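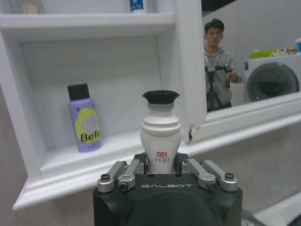 Can you build a useful robot arm in a shared workshop without going broke? You can get a long way if you split the bill and buy the gripper secondhand.

I've been at it since October with Poul Toft and Aksel Lykkegaard, in the back half of Konell, where 40 members fight over one good drill press. Our arm is called Vindent (Aksel's pick, I lost the vote) and so far it has eaten 2,000 dollars – most of that in joint motors, and one set of those we fried ourselves!

Bottles are what we're working on now. A fat, smooth one is easy. Give it a waist and a wide shoulder and suddenly it matters a lot how high you grab, so we go in low, near the base, and close slowly. Poul wants softer pads on the fingertips. I want a better cable run, one that doesn't snag every time the wrist turns past 50 degrees, and I've already redone it with hook-and-loop straps and a bit of old bike tube.

Aksel has the code open right now and is muttering about the wrist angle again. He's on version 14 of the closing routine, and he'd like me to stop typing and come hold the laptop.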